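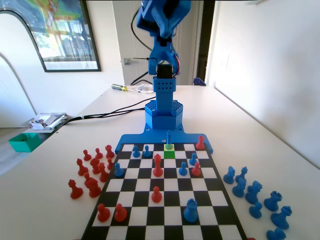

Blue against red on the white table, with the red pieces from the board grouped at the left.

I learned chess from my uncle when I was a child, and then for a very long time I did not play. Last July I bought a used book of endgames for 2 dollars, and from that moment I play again almost every evening. My wife says the book was the most expensive thing I ever bought, if we calculate the hours.

Today I want to write a little about colored pieces, as I changed my opinion about them.

In my uncle's home the pieces were brown and cream, and very heavy. For me that was how chess must look. When I first saw a set in blue and red, I thought it was for small children. But my eyes are not so young now, and in the evening, under the lamp, I often mixed up the dark pieces with the dark squares. Two times I lost a bishop in this way. With blue and red on a black and white board I do not have this problem. A red bishop in the middle of the board is a red bishop, and I see it also when I am tired.

There is one difficulty with language. All my books say "White moves" and "Black moves", and I must translate every time. In the beginning I wrote a small paper: white is blue, black is red. After some weeks I did not need the paper, but my friend Tin-yau Liao still asks me before each game, and then he forgets again in the opening.

I also like how the taken pieces look beside the board. In my uncle's home we put them directly back into the box, because he did not like disorder. I prefer to leave them on the table in a group. With the red ones there, even the king and the knights, I can feel the weight of what is gone from the game. And a queen still standing among pawns looks much bigger than in a full position.

Pawns are the part I study now. My book has 50 positions with only kings and pawns, and I have understood maybe half. I try to solve each one without moving anything, then I play it on the board and find my mistake. Usually the mistake is that I hurry. I push the pawn when I should first bring the king.

If somebody has a good method to learn these endings, please write it in the comments. I read English slowly, but I read everything. Next time I will write about the rook endings, if I have courage enough to open that chapter.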